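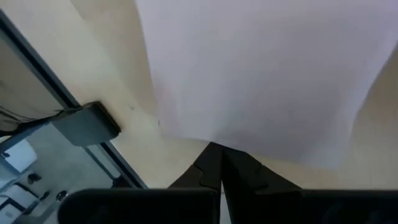 4. Can it do the laundry yet? Thin and floppy things

Figure 3. A hanging sheet from the wrist camera, with its lower edge just over the fingertips.

I promised in Section 2 that we'd get to the hard stuff, so let's talk about sheets. By sheets I mean anything flat that bends when you look at it: pillowcases, dish towels, wrapping paper, the big paper liners that the Grekerstead shop puts under its parts trays. When Emrys Beddoe and I first wrote down our list of chores, we lumped all of these under "easy" (they're light! they don't break!) and I'd like to say I was the one who objected. I wasn't. That was Adel Helmy, who had spent a winter on towel folding at Wotton and knew better.

The trouble starts with finding the edge. Look at Figure 3 again. The sheet is pale and matte, the surface behind it is a smooth beige, and the creases are faint gray things that a depth sensor mostly shrugs at. You and I would reach up and pinch the bottom without thinking. Our policy, which we call Trolla, has to decide where sheet stops and background begins, and it has to do that from a view where the sheet takes up a big share of the picture and the lower edge is a soft, wavy curve. A wavy edge is also a rotten target for two narrow fingers, as the part you're aiming at may be closer or farther away than the bit right next to it.

We ran 134 grasp attempts on hanging sheets, all with the same starting height and the same gripper. I'll save the full breakdown for Table 5, but the short version is that the misses were boring and they were nearly all the same miss. The fingers came up, closed a little in front of the material, and the sheet swung away. Then Trolla tried again on a sheet that was now moving, and you can guess how that went. We gave it up to 6 tries per attempt before calling it a failure. Watching the fifth and sixth tries is painful, and I did start talking to the robot.

What helped was waiting. Emrys added a pause after every miss (he called it "the sulk" in the code, and I'm afraid the name stuck), so that the arm backed off and held still until the edge stopped drifting between views. It cost us time, around 61 seconds on the slow ones, and a person would've folded half a basket by then. Still, I'd take a slow robot that gets hold of the cloth over a quick one that fans it.

More training data helped less than I'd hoped. Our set had 3741 short clips, and when I went back through them in May I found that the great majority showed sheets lying on a table. Hanging ones were rare, and pale ones against pale backgrounds were rarer still. The Lloyd baseline was trained on the same clips and had the same blind spot, so I don't think this one is Trolla's fault in particular.

So, is the chore done? For a dark towel on a light table, I'd say yes, with somebody nearby. For a pale sheet hanging in front of a pale surface, no, and I wouldn't leave it alone with mine. Adel thinks a touch sensor on each fingertip would fix most of this. Emrys would sooner move the camera. We try both in Section 5, starting with the touch sensors.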